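Search this site Enter keywords Go

Clindach storage and textiles project enters second term

30 September 2026

The Clindach Centre has confirmed that its household storage project will continue for a further 10 weeks. The work, which began in May, looks at how everyday belongings are sorted, folded and put away in small homes.

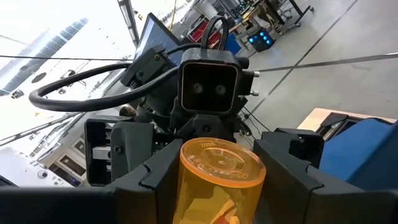
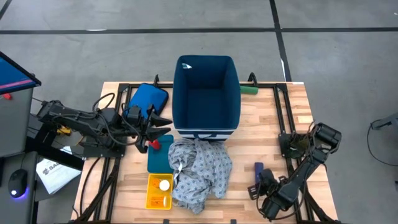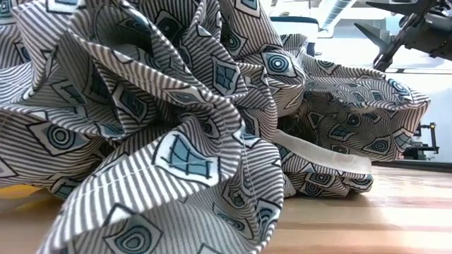
Items at the Clindach workroom: a translucent orange container, top; a navy fabric bin on the workbench, centre; and a length of patterned fabric, bottom.

Faith Nyamweya, who leads the project, said that soft goods had proved the most demanding part of the first term. "A rigid tub has one shape. A large piece of cloth has a new one each time it is put down," she said.

The Centre has received 300 household articles from residents, of which 37 are textiles. A further request for bags, pouches and lidded containers will be issued shortly.

Marisa Caputo, head of public programmes, said that the findings would be set out in a printed guide to home storage. Copies will be held at the Rinaldi Library and at 21 other branches in the district.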